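Atden Frosted Table Protector, reviewed after a winter of dinners

Reviewed by Sharada Rajan

I have never trusted a table cover. My grandmother kept hers under clear vinyl for most of my childhood, and my forearms stuck to it every summer. So when Atden started pushing a frosted plastic sheet that supposedly lets you enjoy your wood while protecting it, I rolled my eyes and then, in November, bought one anyway. We had a new table, a pale one, and two people in this house who will not use a coaster.

The price was $32 for the size I needed. Borkow sells a thinner one for less, and a friend of mine, Niilo Kemppainen, swears by plain felt pads under everything, but he lives alone and eats at the counter.

Let's start with the claim on the sleeve, which is that the sheet "lets the natural beauty of your table show." I'd call that generous. Clear vinyl is ugly, but you can at least see through it. A frosted sheet turns whatever is under it into a soft gray suggestion. If you bought your table for its grain, as I did, you are going to miss it wherever the plastic goes. The bare part looks warm and the covered part looks like a cutting board.
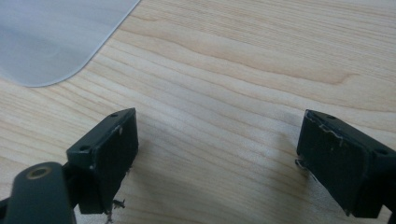
The Atden sheet on pale wood, upper left. The grain is a lot livelier where there's no plastic.

I ended up not covering the whole table for exactly that reason. The sheet lives at one end, where the plates and homework go, and the rest stays bare. Is that what the product is for? Probably not. But I'd sooner wipe up a spill on half a table than look at fog on all of it.

Now the good parts, and there are some. It lies flat. I expected weeks of curled ends and heavy books, and it took one night. The corners are rounded, so they don't jab you in the wrist or catch a sleeve, and the matte surface doesn't throw the ceiling light back in your face. Paper slides on it without sticking. Tomato sauce wipes off with a damp cloth. Turmeric does not, or not all the way, and I now have a faint yellow smudge near one long side that I've stopped scrubbing.

Heat is where I got annoyed. The sleeve says "heat resistant" in large letters and then gives no temperature anywhere that I could find. I wrote to the company and got a polite reply telling me to use a trivet. Well, I was using a trivet before I had the sheet. Coffee mugs have been fine. I haven't tried a casserole dish and I'm not going to do it for a review.

The other thing to watch is grit. Crumbs get under the edge and, if you drag the sheet, you are sanding your own table. Lift it, wipe both sides, let everything dry, put it back down. I do this every 8 days or so when I remember, and the instructions don't mention it at all. A sheet meant to prevent scratches ought to come with that warning.

Oh, and the smell. It had one. A shower-curtain smell, strongest for the first few evenings. I hung it over the porch rail and that helped, but plan on airing it out before company comes.

Would I buy it again? For a desk, yes, without much thought. For a kid's craft corner, yes. For a dining table with a figure in the wood that you paid extra for, I'd want to see a sample on that table first, and Atden doesn't send samples – I asked about that too. The Bhat cork-backed mats cover less and hide the wood completely, but you can put them in a drawer when dinner's over, and some nights I think that's the smarter way to spend the money.

Rating: three out of five. It would be three and a half if they printed a temperature on the sleeve.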